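What I don't believe about the season being "settled"
April 8, 2020

I have now read the league's statement four times and I am no nearer to knowing what it says. It is two pages long. It uses the word "integrity" a good deal. As far as I can make out, the plan is to wait, and then to look at finishing the season in July if July turns out to be the sort of month in which people play football.

I have my doubts. Brulgate Town have nine games left, five of them away, and most of the squad are on contracts that run out well before then. Who plays? The statement doesn't say. I suppose the idea is that lads with no wage will hang on out of love, and some might, but I wouldn't want to plan a fixture list on it.

The other option doing the rounds is points per game. People keep telling me this is the fair way, generally people who support Fallus Rovers, who would go up by it. Fallus have 36 points from their home games and a dreadful record on the road, and most of what they have left is on the road. Points per game pretends the two kinds of match are the same. Anyone who sat through our 2-2 draw there in the wind, watching them give away both goals from throw-ins, knows they are not.

Then there's the call to scrap the lot and start again, as though nothing had been played since August. I can see why the bottom two like it. I can't see why anybody else should. My season ticket wasn't for nothing, even if the second half against Flimgate felt that way. 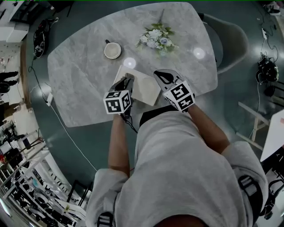
Both hands busy at the marble-patterned table.

What bothers me most is how certain everyone sounds. A fortnight ago the radio phone-in had a man on who said he had it "100 per cent" from inside the club that we'd be playing again by the end of April. The same man was on last night explaining why that was never likely. He wasn't asked about it. I shouted at the radio, for all the good that did.

Nokuthula Joubert, who writes the supporters' newsletter and has a far cooler head than mine, thinks the smaller clubs will end up voting for whatever costs them least. She is probably right. An away trip to Radebe is a coach, a meal and a long day, and without a crowd at the next home game there is nothing coming in to pay for it. Playing behind closed doors is fine if you have television money. We have a man called Keith with a tripod.

The club says season ticket holders will "not be forgotten", which I take to mean that no one has worked out the refunds yet. There's also talk of a new online membership, with exclusive content. I'd like to know what the content is before I hand over any money. Old matches would do me — the cup replay, say, or any game where we had a proper left back.

For what it's worth I'd freeze the table, pay out what prize money there is, and leave promotion until the clubs can sit in one room and argue it properly. I don't expect that to happen. The next board meeting is by video call and supporters can send in questions beforehand. I've sent mine, the one about the contracts, and I'll put the reply up if I get one.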